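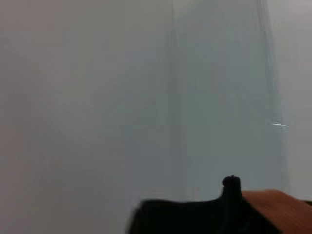 Pale grey wall on the left, translucent panel on the right.

Filed under: Bags & Luggage > Everyday > Long-Term Reviews

I don't trust any bag that comes with a manifesto. The Viston Moya arrived with a folded card telling me it would "free my day", and my day has stayed much as it was. I still have the same train, the same laptop and the same lunch in a tub that leaks if you look at it sideways.

I bought the Moya in March with my own money, at full price, after a strap went on my old Rimitz. The Rimitz had done years of service and owed me nothing. I mention it so you know what I'm measuring against: an ugly, stiff bag with too many buckles that never once let me down until it did.

Viston says the Moya is a 16-litre bag. I can believe it if you fill it with rice. Fill it with the things people carry to work, most of which have corners, and you get a good deal less. My laptop goes in, then a thin jumper, then the lunch tub, and after that you are negotiating. A hardback book has to go in before the tub or it won't go in at all. Soft bags are always sold on how much they'll swallow, and I've yet to own one where the stated figure meant anything on a wet platform.

The soft top is the thing you'll either like or get cross about. Half full, it flops. I had expected it to firm up once it was loaded properly, and it does a bit, but I don't load it properly most days because I don't own that much stuff. 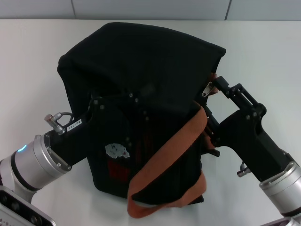
Black fabric, burnt-orange webbing strap, and a top that slumps over.

Now the strap. Orange straps on black bags have been everywhere for a while and I assumed it was there to sell the bag in photographs. I'll admit it's easy to grab out of a pile of coats. As a strap it's middling. Flat webbing is fine for a ten-minute walk and less fine for the walk from my station, which is uphill. There's no pad, and the one Viston will sell you separately costs more than I've paid for whole bags. I tied a scarf round it for a while and felt like a fool.

Adjusting it is a two-handed job. It does stay where you put it, which is more than I can say for the Nuretti I had on loan over the summer. That one crept down a little with every step until it was banging against my knees. The Nuretti had much better pockets, though. If someone would put its pockets in this bag I'd have far less to moan about.

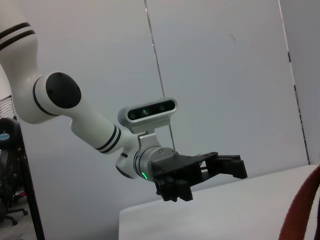 Rain is where I expected to catch it out, because the website gets very vague on the subject. "Weather-ready" is the phrase used, and I have no idea what that is meant to promise. In a light shower the inside stayed dry. In a proper downpour my notebook came out with wavy edges, and I've kept it in a carrier bag ever since. A carrier bag inside a bag at this price is a sorry state of affairs.

Cleaning is easy enough. A damp cloth takes off most marks, though pale fluff clings to the fabric and I've given up on it. Don't bother with the spray they recommend. I tried a sample and could see no difference at all.

As for the 100-night trial, read the small print before you lean on it. You pay the return postage, and the bag has to be "unmarked", so I can't see who would ever qualify after using one for more than a week.

I'm still using it, for what that's worth. It's light, nothing has come unstitched, and it squashes under a train seat where the Rimitz never would. I wouldn't pay full price again. In a sale, for someone who carries less than I do and lives somewhere flat, perhaps. I've also priced up a new strap for the Rimitz, and it's tempting.

Score: 2 and a half out of 5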